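Larham Shared Workshop
Helpers wanted for the arm build, starting in April

We're looking for 4 people to join us on the robot arm we've been putting together at the long bench, and we'd love for some of them to be folks who have never touched one before. If you can use a screwdriver and you don't mind doing the same thing over and over while somebody writes down what happened, you already have most of what we need!

A little history, for anyone who hasn't been by lately. Kam-wah Wan started the project at home and brought it over to us when it outgrew the kitchen table. We named it Udska, after a long evening of much worse suggestions. The arm moves, the gripper opens and closes, and the camera at the wrist sends a picture to the laptop (most of the time, anyway). What we're short on is hands and hours.

There are two kinds of work, and you're welcome to ask for either one or to switch halfway through.

Bench helpers will work with Kam-wah on the wiring and the finger pads. The cables need to be sorted, labeled and tied back so they stay clear of the joints, and we want to try several kinds of pad material on the fingers. It's fiddly work and it suits people who like to sit down with a cup of tea and get one thing right.

Practice drivers will work with Zorica Dumitrescu, guiding the arm through simple jobs such as picking up a block, setting it on a shelf, or nudging a box along the bench. We have a list of 119 short runs to get through, and Zorica keeps the notebook. You'll spend a lot of your time watching the wrist view and learning how close is too close.

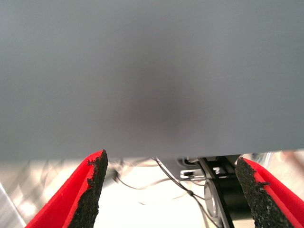
Getting a feel for distance takes most people a session or 2, so please don't worry if you're clumsy to begin with. We all were, and Zorica is very patient.

We can't pay, I'm sorry to say, but you'll have free use of the workshop on build evenings, and supper is on us. Helpers under 18 are welcome with a parent who's happy to stay.

To put your name down, write a few lines about yourself and drop them in the box by the front door, or hand them to Zorica or Kam-wah, by 14th January. Tell us which evenings suit you, which kind of work you'd like, and anything you can't eat.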